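Trendell Surface Care Set — data card

Scope
Recordings of surface checks and mark removal on light wooden worktops, made with hand-held grippers. This card covers the working rules and the labels. File layout is described in the Gravier loader notes.

Maintainer: Fotini Stamatopoulos, Dirnon
Release: 2, March
Episodes: 146

Working rules
1. Open the fingers fully before the approach. Do not close them over bare wood.
2. Keep finger pads off the finish unless the step calls for contact. Sliding contact is logged as a fault.
3. Inspect pad rims before each session. Worn rims are allowed; loose material is not.
4. Do not move the lamps within a session. Glare on the board is accepted and must not be corrected in post.
5. Leave existing marks alone until the start segment has been recorded — at least 4 seconds.
6. An operator stops after 7 episodes and hands over.

Labels
surface_state takes one of three values: marked, no_mark, unsure. Use marked only for foreign material or residue lying on the grain. Knots, flecks and grain streaks are not marks. If a thin dark line could be either a scratch or grain, enter unsure and leave the decision to the second reader.
pad_contact is entered from the force log. Do not judge it by eye at low viewing angles; a finger just above the board and a finger resting on it look much the same.

Known limits
Light wood only. Results on dark or oiled boards have not been checked. Faint smudges in the glare band are under-labeled in release 1, and some 2 percent of those entries are still open. The Pavlović split keeps the old labels for comparison.

Changes in release 2
Rule 5 added. The value dirty was dropped from surface_state.

Reference views

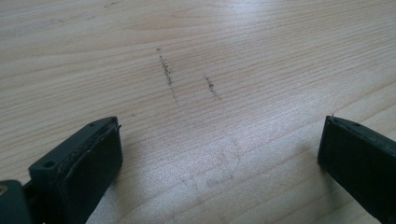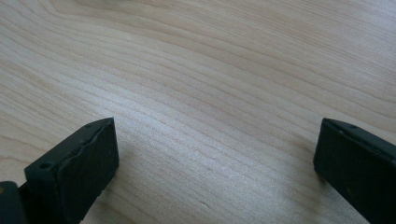
Fingers apart over light wood. First view: two dark marks beyond the fingers. Second view: thin dark mark low on the board, scratch or grain.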